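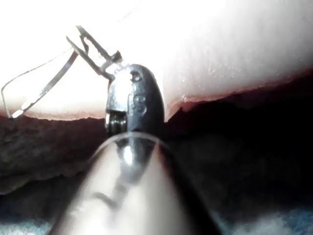

綴じ糸の結び目がほどけるかどうかなんて、春まで一度も考えたことがありませんでした。それが今では、古本屋に入るとまず本の背を開いて糸を探すようになってしまい、家族に呆れられています。この報告は、製本実習の課題として取り組んだ「糸綴じノートの結び目と糸の選び方」についてのものです。

## きっかけ

始まりはボルッデン(Borudden)の古い商家から学校に寄贈された帳簿でした。整理番号2043、厚さのある会計帳で、表紙の革はぼろぼろ、角の紙も崩れかけているのに、折丁(紙を重ねて二つ折りにした束)をつなぐ糸だけはほとんど緩んでいませんでした。指導のセレーナ・ガッティ先生が背の部分をそっと開いて見せてくれたとき、教室の後ろにいた人まで前に集まってきたくらいです。麻糸に蜜蝋を引いたもので、結び目は小さく、紙の折り目の内側にきれいに収まっていました。

一方、私たちが前の学期に作ったノートは、もう糸が緩んでいるものがありました。同じように綴じたつもりなのに、この差は何だろう? という疑問がそのままテーマになりました。

## 試したこと

糸は7種類用意しました。麻の太いものと細いもの、それぞれに蝋を引いたもの、木綿、絹、それからポリエステルです。紙はブロニスベルク(Bronisberg)の製紙所の生成りの紙で統一しました。少しざらっとしていて、折ったときの音がとてもいい紙です(これは結果に関係ありませんが、どうしても書いておきたかった!)。

結び方は2通りに絞りました。ひとつは製本の教科書に必ず出てくる本結び、もうひとつは折丁の端で使うケトルステッチの止めです。最初はもっとたくさんの結び方を比べるつもりで、カリム・ジャジャさんが船のロープの本まで借りてきてくれたのですが、紙の内側に入れると盛り上がりすぎるものばかりで、泣く泣く外しました。もやい結びのノートは見た目だけなら最高にかわいかったです。

できあがった試作のノートは全部で59冊。これを教室の入口の棚に置き、みんなに普通に使ってもらいました。メモを取る、鞄に入れる、落書きをする、何でもありです。使い終わった人には、開いたときに気になったことを裏表紙に書いてもらいました。

学期の終わりに回収し、背を開いて、結び目の緩み、糸の毛羽立ち、紙の穴の広がりを記録しました。
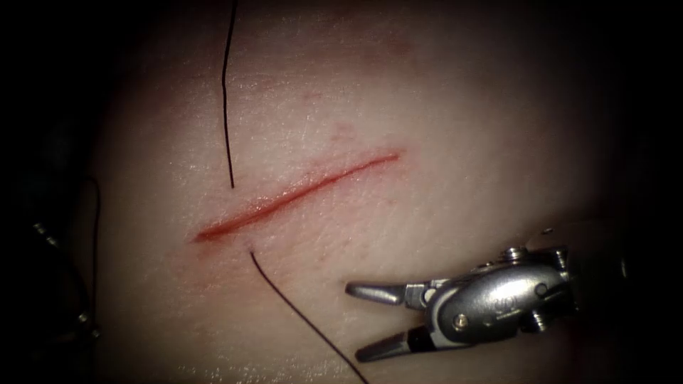

**コンチェッタ・サーラ(Concetta Sala)**
製本実習・綴じ担当、本報告の執筆

## 糸と穴の関係

調べはじめてすぐに驚いたのは、糸そのものより先に穴が負けることでした。細くて強い糸は安心だと思っていたのに、細い糸ほど紙に食い込みやすく、折り目の穴が縦に裂けたように広がっていきます。特にポリエステルの糸は、糸のほうは新品同様で、穴だけが長く伸びていました。強い糸を使えば強い本になるという私の予想は、ここで見事に崩れました。

考えてみると、糸を何かに通して留める仕事なら、どこでも似た悩みがありそうです。革靴の縫い目も、帆布の鞄も、傷の縫合も、糸の強さと通される側の丈夫さの釣り合いを見なければなりません。マヌエラ・パガーノさんの家は靴の修理をしていて、革の端に近すぎるところへ穴をあけると、どんなにいい糸でも革ごと持っていかれるという話を聞かせてもらいました。帰ってすぐに折丁の穴の位置を測り直したのは言うまでもありません。天と地の端に寄せすぎたノートは、やはりそこから傷んでいました。

## 結果

いちばん状態がよかったのは、太い麻糸に蝋を引いたものでした。帳簿と同じ組み合わせです。わかったときは本当に嬉しくて、教室で声を上げてしまいました。蝋が繊維を寝かせるので毛羽立ちが少なく、結び目の滑りも抑えてくれるようです。

木綿は予想より健闘しました。手触りが柔らかく、綴じる作業も楽です。ただ湿気の多い日に綴じたものは、乾いた時期に少し緩みが出ました。湿度をきちんと記録していなかったので、これが原因だと言い切ることはできません。次は温湿度計を棚の横に置きます。

絹は美しいです。つやがあって、針の通りもなめらかで、綴じている間ずっと気分がいい。しかし本結びがするすると動いてしまい、端を長めに残さないと心配でした。ガッティ先生によれば、一度ひねりを足してから締めるとかなり落ち着くそうで、試したところ手応えがまるで違いました。回収後の追試なので、今回の比較には入れていません。

結び方については、本結びとケトルステッチの差よりも、締める人の癖の差のほうが大きく出ました。私の綴じたノートは全体に締めすぎで、紙に皺が寄っています。カリムさんのものは逆に余裕があり、開きやすい代わりに背が少し泳ぎます。裏表紙の書き込みにも「ぱたんと閉じてしまう」「机に平らに置けて好き」と、正反対の感想が並んでいました。読み比べるのが楽しくて、集計がなかなか進みませんでした。

## うまくいかなかったこと

蝋の引き方が揃っていませんでした。最初のほうの糸は蜜蝋の塊に通す回数を決めておらず、べたつくものがありました。べたついた糸は針穴の周りに蝋がたまり、紙にうっすら染みを残します。途中から回数をそろえましたが、前半のノートと並べると違いがはっきりわかります。

目打ちの太さも途中で変わっています。先の細いものが折れてしまい、ブルネッロ・カルボーネさんから借りた少し太めのものに切り替えました。穴の広がりを比べるときには、この点を割り引いて読んでください。表には切り替えの前後がわかるように印をつけてあります。

## これから

次の学期は、麻糸と蝋の組み合わせはそのままに、支持体を入れた綴じ方に進みます。背に細い布テープを渡し、糸をそこに巻きながら折丁をつないでいく方法です。例の帳簿にも布の名残のようなものがあり、ぜひ正体を確かめたいと思っています。アージャ(Ağca)の工房に織りの密な麻テープがあると教わったので、見本を取り寄せる相談も始めました。

それから、6月の校内展示で使用済みのノートを開いた状態で並べる予定です。背の中を見てもらえるよう、表紙は片側だけ外しておきます。針と糸も机に出しておくので、綴じてみたい人は声をかけてください。蝋を引いた麻糸を指で引き締めるときの、きゅっという感触をぜひ味わってほしいです!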